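Friday, workshop notes, the old Pallier 4x4

Back on the transfer box this morning. Low range still needs two hands and a bad word to engage, same as in March, when I wrote "will ease with use". It has not eased with use.

Drained the oil and found grey paste on the plug but no chunks, so I am calling that good news. Linkage bush is shot. Cifuentes want 12 days for a new one and Tralach say they never stocked it, though their name is on the old one.
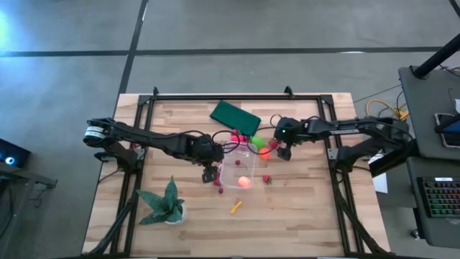 After lunch

Bereket Beyene turned up a bush from the Gerkance parts car. It has 2 mm of slop, against the barn door we had before. Fitted it, filled up, drove 300 metres up the track in low and 200 back before it jumped out.

Selector spring next, then - I suspect the detent ball is worn as well. Bereket says box out. I say spring first, as I'm the one who'd be lying under it.

Order gasket either way.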